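Folded Greeting Cards – Happy / Peace Series

Home > Paper Goods > Cards > Folded

Sold by Wurncombe Paper & Gift
Pack of 10, one design per pack
Envelopes included (plain white)
Status: in stock, ships from our Multura warehouse

Quick notes first as people keep emailing. Yes the rounded corners are back. Yes the envelopes are the right size now. No we do not sell singles of this one online, only in the shop.

What it is

Small folded card, white, rounded corners, pink panel on the front with big dark Chinese characters in it and little cartoon drawings all around. Bunny, fruit, hearts, an ice cream cone. Cute stuff. Hand-drawn "HAPPY!!" off to one side of the panel. Blank inside so you can write what you like – birthday, new baby, new apartment, get well, thanks for feeding the cat.

Reading the front: 平 and 安 are the ones for peace and safety, 樂 is joy. Kalliopi Antoniadis at our counter gets asked about this every day so it's going on the page. A general good-wishes message, fine for any time of year. Sells best before New Year but we go through plenty in August too, mostly teachers and people moving away to school.

Why we carry it

Customers wanted something cheerful that wasnt a birthday card. Most of the good-wishes cards we had before were red and gold, very formal, nice for grandparents, bit stiff for a coworker. This one is softer. Kids like the animals. Adults like that there's room to write.

Also it's a small card. Fits in a gift bag, fits under a ribbon, fits in the pocket of a fruit box if you're bringing one over. 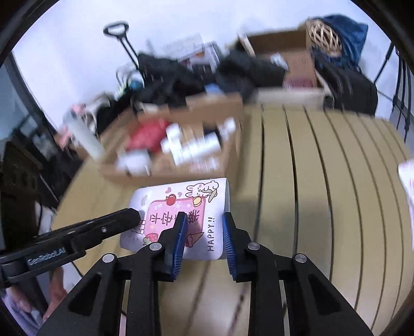
Paper takes ballpoint and gel pen well. Fountain pen is OK if you let it dry, a wet nib will feather a little inside the fold. Markers – test first. We tried four kinds at the counter and one bled through to the front, a cheap alcohol marker, so not that.

Finish is matte inside and out. No foil, no glitter. Nothing to rub off on clothes or the couch.

Details

Card type: single fold, blank inside
Color: white with pink panel, multicolor drawings
Corners: rounded
Pack: 10 cards, 10 envelopes
Envelope: plain white, gummed flap, not self-stick
Packaging: paper band, no plastic
Printed for us by Jikbridge

Storing them

Keep flat. Keep out of the sun, the pink will fade in a shop window (ask how we know). If you buy the big carton leave the bands on until you need them, the corners stay nicer. Dont stack heavy things on top once they're folded or you get a line across the front.

Damp is the other thing. Envelopes will seal themselves in a humid closet. Nayeli Zepeda, who runs our stockroom, puts a strip of wax paper under each flap for the packs going to the coast. You can ask for that in the order comments, no charge.

Buying in bulk

Shops, schools, restaurants that tuck a card in with takeout – we can do cartons of 1000 cards with or without envelopes. Cheaper without. Email for a price, it changes with paper costs and we'd rather quote you than have an old number sitting here. Cartons ship on their own, seperate from anything else in your order, so you may get two deliveries.

You can mix up to four designs in a carton from the folded range. Has to be full packs of each.

Custom printing inside: yes, one color, dark gray or black. Send text as you want it to appear, line breaks and all. We do not translate. We do not fix spelling unless you ask us to look. Proof comes back by email and we wait for your OK before anything gets printed.

Goes with

Tennant gift bags, small, in blush or cream
Sticker sheet, fruit and hearts
Plain white gift tags, rounded corners
Kraft envelopes if you dont like white (fits the same card)

Customer comments

"Sent these to my whole book group. Two people put theirs on the fridge. Wish the pack came with a few spare envelopes as I always ruin one." – Diane Sutherland

"Color is a bit paler than on my screen but pretty. My daughter loves the bunny." – Sibel Dursun

"Ordered for our restaurant, customers take them home. Second carton had a couple of bent corners, they replaced them quick." – Jacinto Ayala

Spare envelopes: we hear you. Now listed separately under Envelopes, Small.

Returns

Unopened packs, 30 days, store credit or refund. Opened packs only if something's wrong with them – bad print, bent corners, wrong design. Send a photo with your order number. Custom printed cards can't come back once you've approved the proof, sorry.

Shipping

Single packs go by regular mail in a stiff mailer. Bigger orders in a box. Pick up at the Wurncombe counter is free, bring the order email, phone screen is fine.

Page updated 07/10/2021. Envelope info corrected, spare envelopes added, old photo of the square corner version removed.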